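Grallon at Dritside: the gallery

I've had the Grallon kit from Skollmont on trial at Dritside for a good while now, and people keep asking me what you get for the money, so I've put up a page with pictures on it. Grallon is a teaching kit for a robot arm you already own. You get the software, a hand controller, a box of brackets and a login for their training service, and the idea is that you show the arm a job enough times and it learns to have a go by itself. We've been doing ice. Big pink bowl full of cubes on one side, little green bowl in the middle, and the gripper has to get from one to the other.
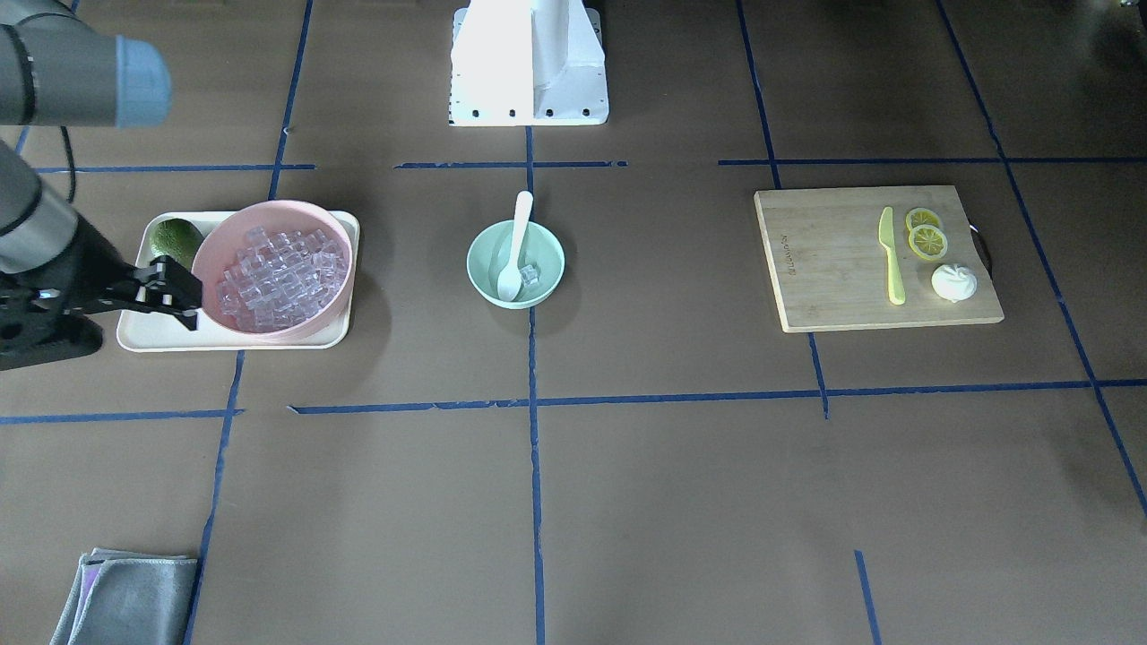 Last changed: January (prices put right, one broken link mended)

The basic kit is 800 pounds, and I think that's fair for what's in the box. Setting up was easier than I'd feared! The brackets fit, the leads are long enough, and the software found our arm the second time I asked it nicely. What I didn't love was the calibration bit, where you jog the arm from corner to corner and press a button that is far too small. Take your time over it (I didn't, and had to go back and do the lot again).

Ice turned out to be a cracking test, by the way. It's slippery and see-through, and no two heaps are ever the same shape. Skollmont suggest 100 demonstrations before you send anything off for training, which sounds like loads, but you get quick with the hand controller and after a while I was doing it with the radio on.

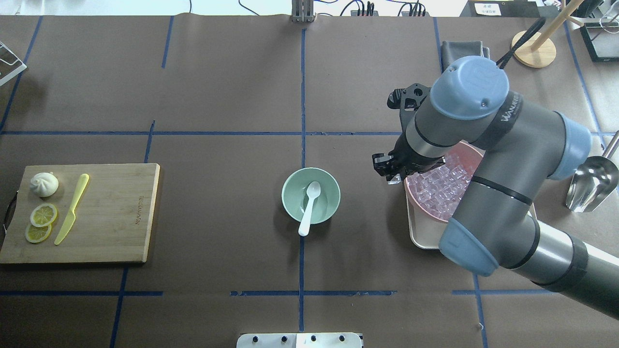

Do you need to know how to program to use it?

You can do all the teaching from the menus without writing a line of code. It only gets fiddly if you want to change how the gripper closes, and then you'll be editing a settings file, so a bit of patience with that sort of thing helps.

The training service is the part I was most doubtful about. You upload your demonstrations in the evening, and there's normally something to download by the time the kettle's on next morning. I had one upload fail on me and the error message was no use at all, just a number, but their support desk

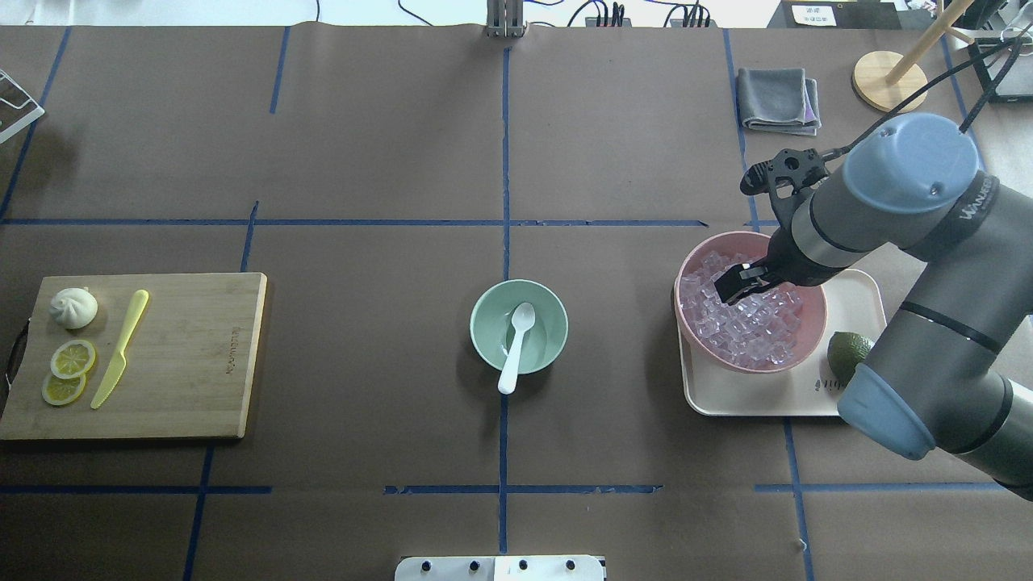 did answer the same afternoon and told me to split the upload in two. Worked first go. Support comes free for 3 months and after that you pay by the ticket, and I do wish they'd make it clearer when you buy.

I tried the Serrano add-on as well, their extra pack of 16 ready-made kitchen skills. Bit of a mixed bag! The pouring ones are lovely, the wiping one is hopeless on our table, and I've not got round to the rest. 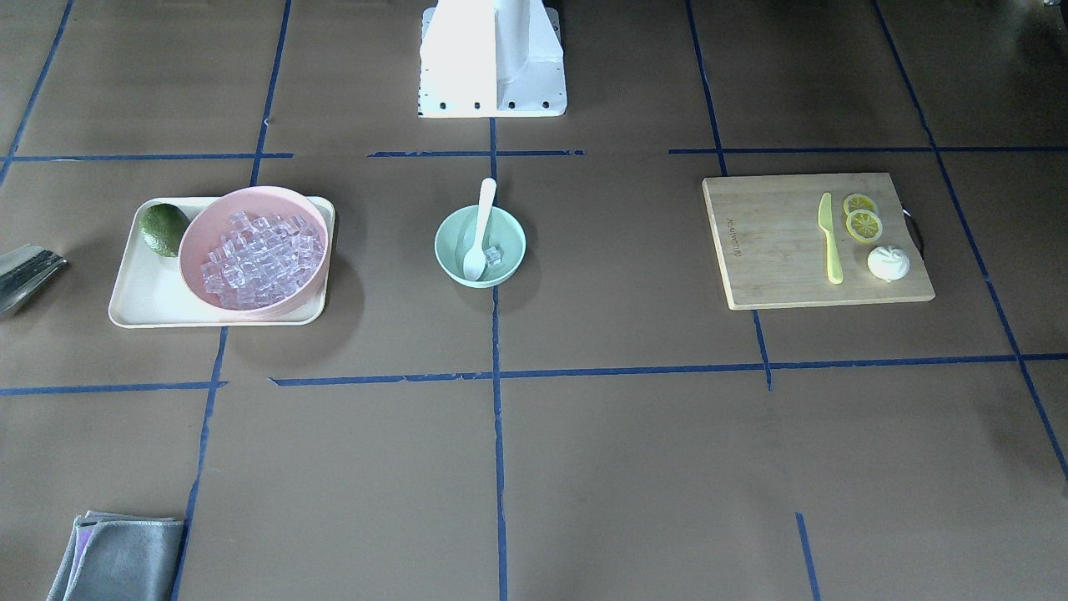 Scoring is where Grallon has won me over. You write down what counts as done before you start, in plain words, and every try gets marked against it, so you can't kid yourself. I wrote "at least one cube in the green bowl" for ours. A single cube lying next to the white spoon is all it takes for a pass, even with the pink bowl still heaped up off to the left. I might make it stricter next month, and I'll add more pictures when I do.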